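Garras de mão com dedos paralelos: Lulteo ou Skumberg para objetos de plástico leve?

Publicado por Natalie Bramwell em 19 de agosto de 2020

Oi, pessoal! Estou há umas semanas testando garras de mão (aquelas que a gente segura e aciona com os dedos, uma em cada mão, para gravar demonstrações) e preciso escolher entre dois modelos antes de fechar o pedido. O orçamento dá para 6 pares e não vou ter como trocar depois, daí o meu nervosismo.

O primeiro candidato é o da Lulteo. Gostei bastante da pegada, o gatilho é macio e a abertura dos dedos me parece generosa. O problema é o cabo, que sai por baixo e fica batendo no meu pulso quando giro a mão para dentro. O segundo é o da Skumberg, mais leve, só que a mola é dura demais e depois de meia hora já estou com o polegar reclamando.

Meus testes são sempre com coisa de casa, nada de peça industrial. Frasco com válvula pump, cestinha de plástico com alça, esse tipo de objeto. Uso um tampo de madeira clara no chão, entre os trilhos, e trabalho com as duas mãos ao mesmo tempo.
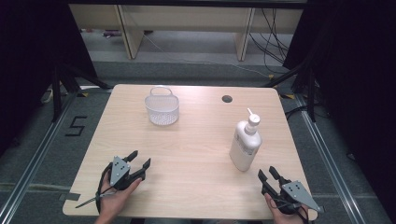 O que mais me incomoda é o frasco. Se pego pelo corpo, perto dos ombros, os dedos escorregam em uma parte das tentativas, e se aperto mais o plástico cede e o frasco gira. Fiz 25 tentativas com cada modelo e a diferença foi pequena, a Lulteo se saiu um pouquinho melhor. Já com a alça da cesta foi o contrário, a Skumberg entra mais fácil porque a ponta é mais fina.

Alguém já usou os dois por mais tempo? Vale a pena trocar só a ponta dos dedos e ficar com a Lulteo? E o cabo, como vocês prendem? Ah, e aceito opinião sobre o controlador também, estou usando o da Żak e de vez em quando ele perde a leitura de abertura de uma das mãos (sempre a direita, vai entender).

Vsevolod Pavliuk

Oi Natalie! Usei a Lulteo por uns meses e depois passei para a Skumberg, então acho que posso ajudar - pelo menos em parte.

Sobre escorregar: troque a ponta antes de trocar a garra. Eu colei uma tira fina de silicone por dentro dos dedos e o resultado mudou completamente com frasco liso. Não use espuma, ela deforma e a leitura de abertura vai embora junto. Limpe o dedo com álcool antes de colar, espere secar bem e deixe a tira um tiquinho menor que a face do dedo, senão a borda levanta na primeira cesta que você pegar.

O cabo eu prendo no antebraço com duas tiras de velcro, uma perto do pulso e outra quase no cotovelo, com uma folga em forma de laço entre as duas. Parece exagero, mas girar a mão fica outra coisa! Só não aperte a do pulso.

A mola da Skumberg dá para trocar, sim. São quatro parafusos pequenos e um pouco de paciência. Pedi uma mais mole na Tremcombe e chegou em 13 dias. Mesmo assim, para sessão longa eu ficaria com a Lulteo, o gatilho cansa muito menos. Para alça e coisas finas a Skumberg ganha mesmo, nisso concordo com você.

Quanto ao controlador, o meu fazia igualzinho e era mau contato no conector. Inverta os cabos das duas mãos: se a falha passar para a esquerda, é cabo. Se continuar na direita, aí é a porta do controlador, e nesse caso eu escreveria para o suporte.

bancada_do_fundo

Eu tenho a Skumberg e nunca tive problema. Depende muito do tamanho da mão, a minha é grande e nem sinto a mola. Compra a mais barata e pronto.

Natalie Bramwell

Vsevolod, muito obrigada! Inverti os cabos e a falha foi para a esquerda, então é cabo mesmo. Já encomendei outro. Vou fazer o teste do silicone na Lulteo e repetir as tentativas com o frasco antes de fechar o pedido. Você lembra a espessura da tira que usou?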